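Tonance Brings Its Plate and Mat Workshops to the Drarilau Building This September
Posted in September, by the Tonance press desk

Tonance, the small tableware house that has been making plain white plates for everyday kitchens for longer than most of us in the office have worked here, is very happy to share that its plate and mat workshops will open in the Drarilau building this September, in a carpeted upstairs room with plenty of space to pull up a chair and stay a while.

The workshops grew out of a question that kept coming back to us from customers, in letters and at the shop counter: how do you set out a little food on a plain plate so that it looks like somebody cared? We thought the kindest answer would be to clear a small table, put down a mat with lines on it, and let people try it for themselves, as many times as they like, with a pot of coffee going in the corridor.

Every table in the room is laid with a green cutting mat of the kind that quilters and model makers will know well. The printed grid makes it easy to see where the plate sits, and the hexagons and triangles are a pleasant thing to line up against when you are deciding where the middle of your table ought to be. The plate goes down first, bare, and stays bare until its place feels right.

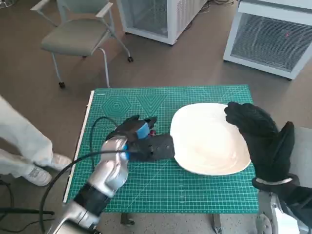

A white rounded-square plate on the green gridded mat at the Drarilau building.

The rounded-square shape belongs to our Stiltano range, which has a shallow bowl and a slightly raised rim. We are fond of it for fruit, for a slice of something after supper, and for those odd little lunches made up of whatever was left in the refrigerator. The Stiltano range now runs to 173 pieces, counting the serving dishes and the lids, and visitors are welcome to handle any of them before the session begins.

Once the plate has found its spot, the food comes out, and we have kept that part as simple as can be. There is no cooking and no carving, and you will not be asked to bring a thing. Grapes are a favorite of ours for a first try, since they hold together in a cluster and can be shifted along the plate until the empty white around them looks comfortable. A bit of green at one end is often all the company they need.

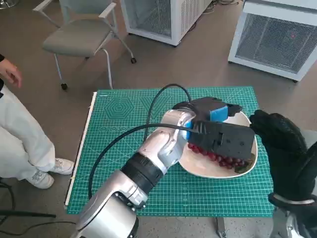 Dark red grapes with a small leafy piece at one end of the cluster, on a shallow white plate.

Each session runs for 2 hours, with a good long break in the middle, and there are 80 places in all across the month. Beginners, keen hosts, and anyone who simply likes a nice plate are equally welcome. Our spring series at the Fan showroom drew 1,557 requests for places, far more than we could seat, and we would like to thank everyone who waited so patiently. Those who wrote to us in the spring will be offered the first choice of afternoon or evening sessions.

Places may be reserved at the Tonance shop counter or at the front desk of the Drarilau building, where a printed list of session times is also kept. Plates and mats are provided for use in the room, and pieces from the Stiltano range will be on sale by the door until the last session closes.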